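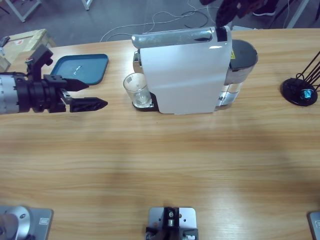 May 20, 2021

Coffee corner, workshop side. Writing this down properly because the last round of notes ended up on the back of a Dunell delivery slip and I have been asked about them twice.

The capsule machine has moved to the light wooden table and I would like it to stay there. On the old shelf you had to tip the water reservoir sideways to get it out, and half of it went down the back of the shelf every time (the plywood back there is swollen and will have to be replaced one of these days). On the table there is enough height to lift the reservoir straight up, and the chrome lever swings all the way over without anyone barking their knuckles. Such a small thing, but it has improved my mornings no end!

Glass. I've gone back and forth on this one. The mugs from the Astdale office are lovely and heavy, and they are also too tall to go under the spout with the drip tray in place. People were taking the drip tray off to make them fit and then forgetting to put it back, and you can imagine the rest. A clear drinking glass goes in nicely with the drip tray on, and you can see how full you are getting, so that's what I'd suggest we all use for the long setting. Pour it over into your mug afterward if you can't do without the handle. I can't, I admit it.

Blue tray. It's for carrying and for nothing else. Full glasses go on it to get to the benches, empty ones come back on it, it gets a wipe, and it goes back on the table beside the machine. Last month it spent a whole week under a plant. The raised rim is the reason I like it so much. I walked one generous spill the length of the corridor and not a drop reached the floor, and I was rather proud of that.

Descaling: last done in April, next one due in June or whenever the pump starts to groan, whichever comes first. What I did, so that whoever goes next doesn't have to work it out again:

Fill the reservoir with the descaler mix, no capsule in, lever closed. Run half of it through into the big jug. Leave it to sit for 20 minutes (go and do something else, it is very dull to watch). Run the other half. Rinse the reservoir at the sink, fill with fresh water, run the lot through, then do the same again. I gave it 2 rinses and the first coffee afterward still had a faint lemony edge to it, so a third wouldn't hurt.

Water hardness, while I'm on the subject. The strips gave us a worse result at the workshop tap than at the kitchen tap, which surprised me, and I tested again with a fresh strip in case I had dunked the first one too long. Same again. I'd fill from the kitchen if you have the legs for it.

Capsules. The Koskela ones are the favorites by a long way and we are down to about 7. The Durkisholm ones nobody seems to dislike but they go much more slowly, and the decaf hardly moves at all. The order is written up under cupboard 601, where the spare boxes live. Please put a mark on the sheet when you open a new box, even if you are in a hurry, even if you only mean to take one.

Used capsules: the bin inside the machine fills up faster than you'd think, and when it's overfull the lever gets stiff and people start to lean on it. Please don't lean on it. Empty the bin, try again, and it will close with one finger.

Still to do: find the spare seal for the reservoir (I had it in my hand on the day of the move and put it somewhere sensible), ask the kitchen whether they want the tall mugs back, wipe down the old shelf before anything else gets stacked on it.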